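March, bench 2, candlesticks and stand

Start 9:40. Carrying on from the previous entry, where the lacquer question was left open. Today is fit and stability only. No finishing work until the stand is settled.

Parts to hand: the black mesh-top stand, the Kristiansen sticks in brass and in black, the thin black rod with its end fitting. Tabletop wiped down with a barely damp cloth and left to dry before anything metal went on it. Last time there was grit under one of the legs and I spent most of an hour chasing a wobble that belonged to the table.

Stand first. Set down with nothing on it, pressed at each corner in turn. Front left lifts under load at back right. Turned the stand end for end and the lift moved with it, so the fault is in the stand. Put a straightedge across the feet: one leg is short, or more likely bent outward a little more than the others. The legs splay at the bottom by design, so a small extra bend is hard to pick out by eye. Corrected by hand over the edge of the vise with leather in the jaws, a little at a time, checking after each pull. Three pulls and it sat down. The paint did not crack at the bend. There is a dull mark where the leather rubbed; leave it.

Mesh top. Checked for sag with the straightedge laid corner to corner both ways. Slight dish toward the middle, visible as a line of light under the edge. It matters more than it sounds because a tall stick with a small foot leans visibly if the foot sits on a slope. Tried dressing the panel flat from underneath with a block and a soft mallet. Improved, still not flat. I stopped there. The perforated sheet is thin and will stretch if worked much further, and then it will oil-can every time something is set down.

Foot contact. On a solid surface the sticks ring slightly when set down and then stay put. On the mesh they creep if the stand is knocked. The holes give less bearing area and the painted edges are slick. Tried:

- nothing under the foot: creeps
- felt disc, self-adhesive, Nisden: creeps less, but compresses on one side and introduces a lean after a few minutes
- thin cork, cut to the foot: no creep, no lean I could see
- clear silicone dots, Clonik: no creep, but they pick up the hole pattern and are a nuisance to lift off

Cork it is. Cut with the small punch and cleaned up with a blade. Cut them a little under the foot diameter so no edge shows. Glue to the foot, never to the mesh. Ramil Samonte wants them left loose so the sticks can be swapped between stands. I would still glue, but the first set is loose until he has had a chance to try it.

Straightness. Rolled each stem on the granite block before standing it. The black candlestick is good. Brass has a faint bow in the long narrow shaft, worst just above the middle. I do not want to bend brass of that section cold with the cup on, as the joint at the cup is the weak place and has already been resoldered once on another piece. Rotate it so the bow faces the back and it reads as straight from the front. Noted on the tag.

The thin rod is straight, but its fitting was loose. Took it off, cleaned the thread with a brass brush, refitted with a drop of the weak threadlocker. Wiped the excess immediately. Do not use the strong grade here, it needs heat to release and the black finish will not take it.

Spacing. Set too close together, the cups crowd each other and there is no room to get a hand in. Set too near the ends, the load goes out past the legs and the stand tips more easily when bumped. Keep all feet inside the line of the legs and work outward from the middle. With the tall pieces on, the stand is top-heavy whatever the spacing. It should be carried empty, with the sticks following separately.

Tip test, done by raising one end of the stand on shims until something moved. The sticks go before the stand does, in every arrangement. With cork under the feet they lean and then topple as a unit; without it they slide first. I am not sure which of those is preferable. Sliding gives some warning.

Handling. Cotton gloves for the brass or wipe straight after. Prints show within the day on unlacquered metal and by the end of the week they need polish. When a brass piece has to lie on its side, the cup rim is what takes the knock, so keep it away from the other metal. Polish is the Plondine paste, sparingly, worked lengthwise along the shaft. Around the base, work round the turning marks.

Stock sheet: shelf tag for the stand is 2785. Cork sheet is down to the last piece, 65 on the reorder list.

To do: decide on glue. Flatten or replace the mesh panel. Candle fit in the cups not checked yet.

Stopped 12:15. Layout at the bench:

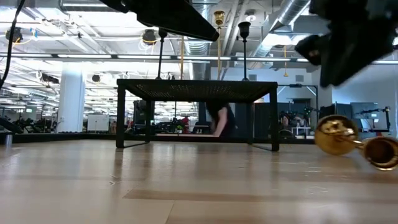 Virgilio Padilla: I'd leave the mesh panel alone and put a thin steel plate on top of it, painted to match. You get a flat surface and a bit of weight, though not down low where you need it. For the tipping I would hang something off the crossbars at the base instead. On the glue I'm with Ramil, keep the cork loose until we know which sticks are staying on which stand. And please check the candle fit before anyone polishes those cups again, the paste builds up at the bottom and is miserable to get out.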